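Über uns

Dasgate wertet American-Football-Spiele aus. Wir erfassen Spielzüge, Aufstellungen und Personalgruppen und stellen die Ergebnisse Trainerstäben, Hochschulteams und Vereinen als strukturierte Datensätze zur Verfügung. Sitz des Unternehmens ist Rostcombe, eine zweite Arbeitsgruppe ist in Sterkville angesiedelt.

Ausgangspunkt

Gegründet wurde Dasgate von Sadao Yoshida und Lyle Pennington. Yoshida war vorher als Videokoordinator eines Collegeteams tätig, Pennington kommt aus der Datenbankentwicklung. Der erste Auftrag betraf ausschließlich Goal-Line-Situationen: Ein Verein wollte wissen, mit welchen Fronten seine Gegner innerhalb der Fünf-Yard-Linie verteidigen und wie oft sie dabei auf Manndeckung umstellen. Das dafür entwickelte Kodierschema wird in erweiterter Form bis heute verwendet.

Leistungen

Grundleistung ist die Kodierung kompletter Spiele. Jeder Spielzug erhält Angaben zu Down, Distanz, Feldposition, Hash, Formation, Motion, Front, Coverage und Ergebnis. Optional erfassen wir Blitzherkunft, Tackle-Kontakt und Zeit bis zum Wurf. Das vollständige Schema umfasst 129 Felder, von denen je nach Auftrag nur ein Teil belegt wird. Nicht eindeutig bestimmbare Werte werden als offen gekennzeichnet und nicht geschätzt.

Im Archiv liegen derzeit 1.546 vollständig kodierte Spiele. Vereine mit laufendem Vertrag können auf ihre eigenen Spiele und auf die Begegnungen künftiger Gegner zugreifen, soweit die Rechte am Videomaterial dies zulassen.

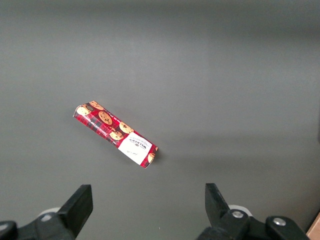 Packung Walkers Shortbread auf grauer Tischplatte

Arbeitsweise

Ein Spiel wird von zwei Personen unabhängig voneinander kodiert. Abweichungen gehen an eine dritte Person, die anhand der Endzonen- und der Seitenlinienkamera entscheidet. Liegt nur eine Perspektive vor, wird der Datensatz entsprechend gekennzeichnet; Angaben zu Safeties und Tiefenzonen sind in diesem Fall mit Einschränkung zu lesen. Strafen werden getrennt geführt, auch wenn der Spielzug wiederholt wurde. Nach einem Videobeweis gilt die endgültige Entscheidung der Schiedsrichter, die ursprüngliche Entscheidung auf dem Feld bleibt in einem eigenen Feld erhalten.

Material, das bis 22:00 Uhr am Spieltag eingeht, wird in der Reihenfolge des Eingangs noch in der Nacht begonnen. Die Auslieferung erfolgt als CSV-Datei oder über unsere Schnittstelle. Eigene Bezeichnungen des Trainerstabs für Formationen und Deckungen können hinterlegt werden, die Umsetzung übernimmt eine Zuordnungstabelle.

Pimentel

Pimentel ist unsere Auswertungsoberfläche. Sie verknüpft jeden Eintrag mit dem zugehörigen Videoausschnitt und erlaubt Filter über beliebige Feldkombinationen, etwa dritte Versuche mit langer Distanz gegen Zwei-Safety-Schalen. Eine Abfrage gibt höchstens 600 Spielzüge zurück; größere Mengen werden als Export bereitgestellt. Berichte lassen sich als Vorlage speichern und wöchentlich auf den nächsten Gegner anwenden.

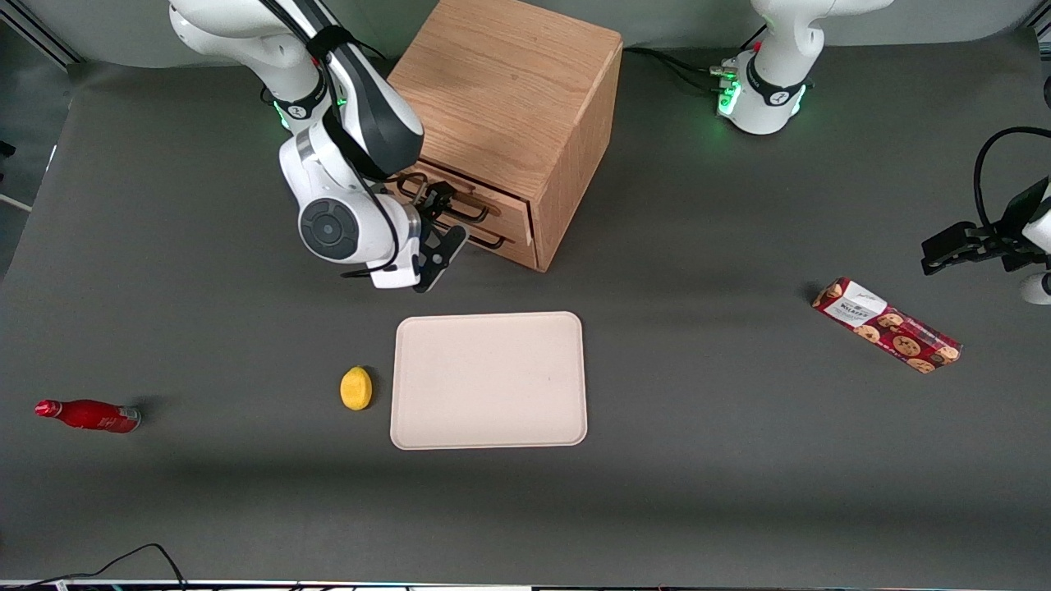

Die Entwicklung von Pimentel liegt bei der Gruppe in Sterkville unter Leitung von Lyle Pennington. Änderungen am Kodierschema werden einmal jährlich im Januar eingespielt, damit die Felder innerhalb einer Saison vergleichbar bleiben. Ältere Spiele werden bei einer Schemaänderung nachgeführt, sofern das Videomaterial noch vorliegt. Fehlerkorrekturen an einzelnen Spielen erfolgen laufend und sind im Änderungsprotokoll des jeweiligen Spiels einsehbar.

Team

Bei Dasgate arbeiten 50 Personen, überwiegend in der Kodierung. Ein großer Teil hat selbst gespielt oder trainiert; Voraussetzung ist das nicht. Neue Kodierer durchlaufen eine Einarbeitung an bereits abgeschlossenen Spielen und werden erst nach einem Abgleich mit den Referenzdaten für laufende Aufträge eingesetzt. Die fachliche Leitung der Kodierung hat Sadao Yoshida.

Datenschutz und Vertraulichkeit

Vereinsspezifische Bezeichnungen, Notizen und Berichtsvorlagen sind ausschließlich für den jeweiligen Verein sichtbar. Kodierer, die für zwei Teams derselben Spielklasse arbeiten, erhalten keinen Zugriff auf deren Vorlagen. Für Wettanbieter sind wir nicht tätig.

Kontakt

Anfragen zu Leistungsumfang und Schnittstelle richten Sie bitte an das Büro in Rostcombe. Für die Erstellung eines Angebots benötigen wir die Spielklasse, die Anzahl der Spiele und Angaben zu den verfügbaren Kameraperspektiven.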